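Blog > Odds and ends > Tennis again

The great ball sort

20 October 2026

Quick one, kettle's on. Finally emptied the sports bag. Hadn't been touched since February and it smelt like it. One sock, a grip still in its wrapper, a club fixtures sheet with 46 names on it (mine spelt wrong) and then balls. Balls in the shoe pocket, balls in the lining somehow.

Li-hua Chung wants old ones for the juniors, flat is fine apparantly. So everything onto the worktop for a squeeze and a bounce. Good ones stay with me, tired ones go to her. Simple enough. Except they roll. Chased one under the cooker, twice.
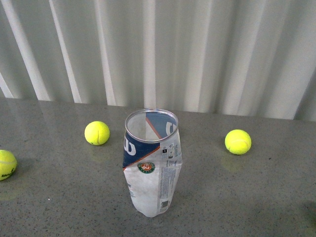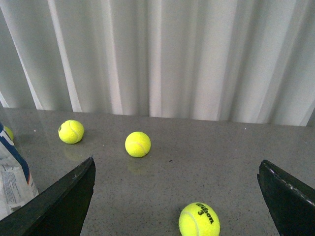 Tennis balls out on the speckled grey top, curtain behind. Crumpled Wilson can in the first one.

The can's had it. Tried pushing the dents out with a wooden spoon handle, no joy, more creases if anything. Hollis Castellanos reckons they make good paintbrush pots but not that one, it'd tip over. Off to recycling once I've worked out which bin.

Keeping the bounciest for Junaid Niazi, we've got a hit booked and he always turns up with none. The rest in a carrier bag by the door so I don't forgot them.

Next the racket. Strings are shocking. Might do it tonight, might not.

3 comments | 46 shares

Get new posts by email. Unsubscribe any time.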